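I want a robot that tidies up. I'm still waiting.

I have wanted a machine to do my housework since I was old enough to be told to do it myself. I hate tidying. I don't mind cooking, I can cope with ironing if there's something decent on the radio, but tidying makes me want to lie on the floor with the mess and give up. So every time somebody announces a home robot I read the whole thing, watch the video, and get my hopes up like a fool.

The latest one to get me was the Durnatine, which had a very nice launch film last November. It glides into a sitting room, picks up a mug, puts the mug on a tray and glides out again. Lovely! I watched it twice before I noticed the clock on the wall behind it. The mug had taken 12 minutes. I could have drunk a cup of tea in that time and started another.

Now, I'm not one of those people who sneer at all this. My first job was packing shelves and boxes at Brannigan, a toy and gift warehouse, and I know how dull that work is and what it does to your back. If a machine can take it off someone's hands, good. But I also know what my own hands were up to all day, and that's where I think the sums go wrong.

Take putting soft toys in a box. It's about the easiest chore there is, and a child of 2 can do it (whether they will is another matter). A mug is the same shape every time you pick it up. A floppy rabbit isn't. You grab an ear and the body swings, you grab the body and it squashes, and then the box itself is made of cloth and sags when you lean on it. I never once thought about any of that at Brannigan. My fingers did it while I was planning my tea.

Which is why I've come round to the people who start with the hand. The idea is that a person wears a glove full of sensors and does the chore, over and over, and the machine gets to learn from how a human hand goes about it. It looks a bit daft and it must be deadly boring by the afternoon, but I trust it far more than a launch film. 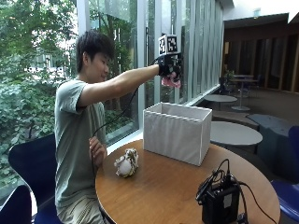

So can they do it yet?

Some of it, in some places. Koswood, the depot up the road from me, has had picking arms for a couple of years, and I'm told they're very good with cartons. Square things, all facing the same way, under good light. Give them a bag of loose cuddly toys and a person gets called over. That seems fair enough to me, but it isn't what the brochure said.

Houses are worse. A warehouse can be changed to suit the robot – you paint lines on the floor, you buy bins that are all one size. I'm not painting lines on my landing. I've got 5 different storage boxes in the spare room alone, none of them matching, and on a bad evening there are socks in all of them. I once counted everything on that floor before I'd let myself start, purely to put off starting, and got to 143. Some of those were bits of jigsaw, but still.

Then there's the price. Flarkarach wants a monthly fee for its tidying robot, on top of buying the thing, and in the small print it asks you to clear the floor before use. Clear the floor! If I could clear the floor I wouldn't be on their website at half past eleven at night.

What I'd like is for these firms to show us the boring bits. Let me see the robot drop the rabbit. Let me see how long a whole box takes, start to finish, in a room no one has tidied up for it, and how often someone had to step in. I'd think better of them for it, and I'd be more likely to hand over my money when the time comes.

I do think the time will come, by the way. I just don't think it's this year, or next, and I've stopped leaving the spare room as it is on the off chance. I did half of it last night. The jigsaw is still out.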